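Veltesier door set: README

G'day, and thanks for grabbing the download. I'm Tibor Csonka and I look after the simulated door-opening episodes we use to train and test the Henska controller. Veronika Boros wrote the replay tools, so if playback is smooth, that's her doing (if it isn't, blame me).

What you get

There are 70 episodes, all rendered, each with a head view and a wrist view from both arms. Joint positions, gripper commands and base velocity are logged at 50 Hz. I've left the wrist views in their native orientation, so expect walls at some pretty odd angles! 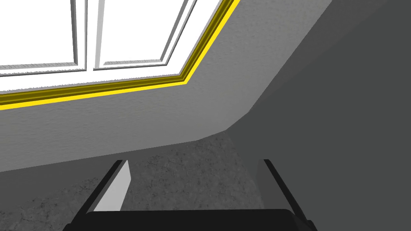
Wrist view, fingers open, window at upper left.

If your perception code assumes gravity points down the image, rotate using the wrist pose first. I lost most of March to that one.

Contact labels

Each arm gets its own contact flag, and they're often different at the same timestep. Don't merge them. My first planner did, and it kept trying to close both hands on one lever.
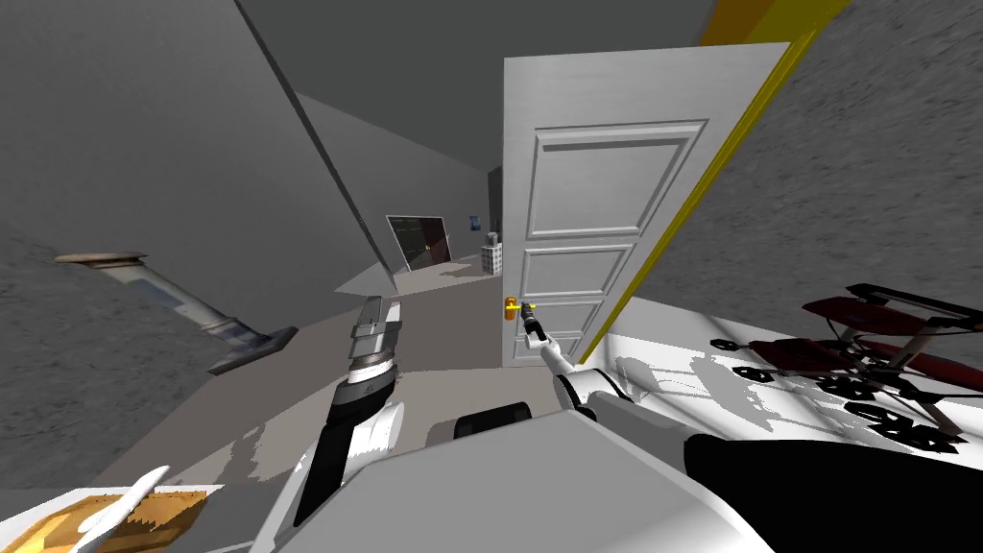

Right gripper on the gold lever, left gripper touching nothing.

Getting started

1. Unpack the archive and point Gomano at the top folder. It builds the index by itself, and 32 GB of memory is heaps.

2. Run the Pap viewer over a couple of episodes before you train anything. Pale panelling with hardly any colour variation is rough on feature matchers, and I'd rather you saw that early.
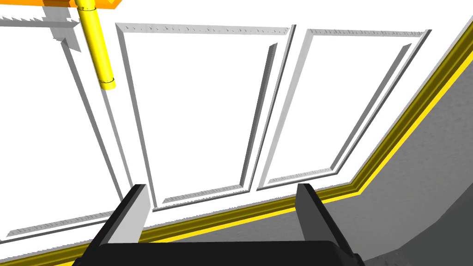
3. Check your depth handling on close-ups. Big flat patches of colour and blocky shadow edges confused my segmentation no end, particularly when something sat right between the fingers. Veronika's fix was to mask the gripper from its own model before segmenting, and I've kept it as the default.
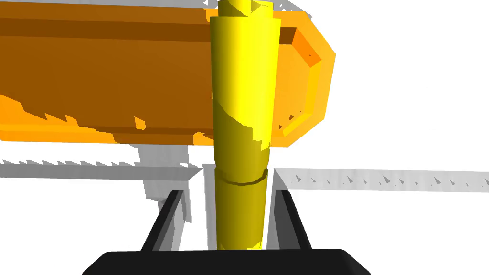
Can I train on the wrist views alone?
You can, though my own runs wandered off during the approach, so I'd keep the head view in for at least the first 5 seconds of each episode.

Known issues

Episode indexing starts at zero in Gomano and at one in the Pap viewer. Sorry. Veronika has a patch on her branch.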